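Storing Cleaning Bottles: Tips from the Bratham Shelf-Picking Open Day
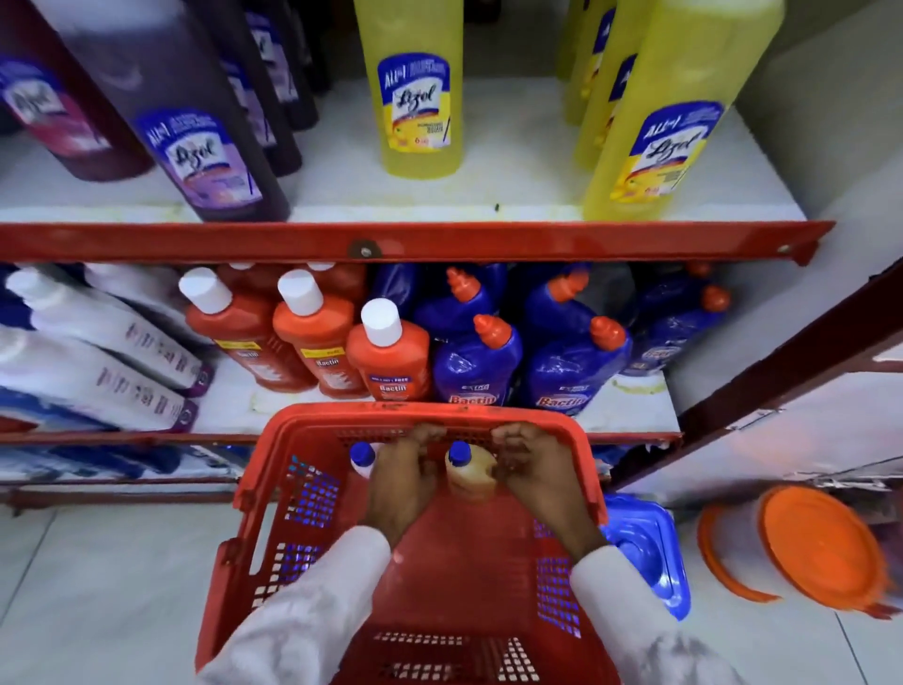

Floor cleaners on the upper shelf, toilet cleaners below, basket held out over the floor.

The Bratham open day in April covered automated picking of household goods. Statetti ran the demonstration on 104 bottles in 71 minutes. Most of the setup advice works in a utility closet too.

Group by product, then by color. The picking software sorts this way and misreads fewer labels. People do as well.

Turn labels to the front. A bottle turned sideways cost the arm 4 extra seconds.

Stand bottles up. Bottles lying in a stack roll when one is pulled, and caps can loosen.

Leave a finger's width between necks. Angled nozzles catch on each other.

Wipe shelf boards before restocking. Check caps at the same time.

Carry a basket by the rim with both hands, heavy bottles in first.

Never store bleach next to acid toilet cleaner.

Shelf spacing used by Statetti: 142 mm above the tallest cap.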